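Jundudix opens its doors, and its kitchen table, to the public
05/07/2024

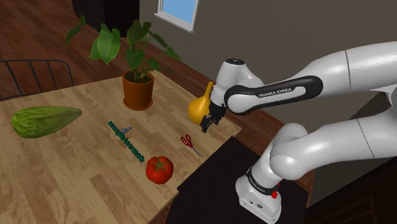 Jundudix, the small robotics firm based in Čierny, will hold its second open day this month, and visitors are invited to come and watch a robot arm think hard about vegetables.

The day is built around Clirska, the company's software for teaching an arm to sort and move everyday things. Clirska does most of its learning in simulation, where a dropped tomato costs nothing and the floor never needs mopping. Guests will follow the simulated arm on a large screen as it works at a table laid with the sort of clutter most of us will recognise from home: a tomato, a pair of scissors, a squash, a pot plant that is in the way.

"People arrive expecting the future and we show them a gourd," said Libor Koubek, who founded Jundudix with Oľga Murín. "They are usually still there an hour later, shouting advice at the screen."

The first open day, in February, drew a longer queue than the building had coat hooks. This time entry is by ticket, with 60 places in each of 2 sessions. Both sessions cover the same ground, so there is nothing to be gained by attending the pair, although one gentleman has already asked.

Each session begins with a short talk by Murín on how a simulated table is put together and why the objects on it are swapped and shuffled between runs. Clirska has been put through 3000 practice runs ahead of the event. Murín describes the results as "good with tomatoes, improving with scissors" and declines to be drawn on the squash.

After the talk, visitors may choose from a list of objects and say where they would like them placed. Ľubica Skála, who leads the demonstrations, will then set the arm going and explain what it is doing – including, where necessary, what it was supposed to be doing. Failed attempts will be shown along with the rest. At the February event they got the bigger cheer.

The open day is supported by Weteo, which supplies the computers that Clirska runs on. "We were promised a tasteful mention and a sandwich," said Alasdair Leckie of Weteo. "I look forward to the sandwich."

Tickets are free and can be booked through the Jundudix website or at the front desk. Children are welcome with an adult. The building has step-free access from the car park side, and tea and coffee will be served by people.

Journalists who would like a seat, or a quiet word with the developers before the doors open, should contact Rostislav Šťastný in the Jundudix press office. He asks that camera crews let him know in advance how many sockets they need – the kettle has first claim on two of them.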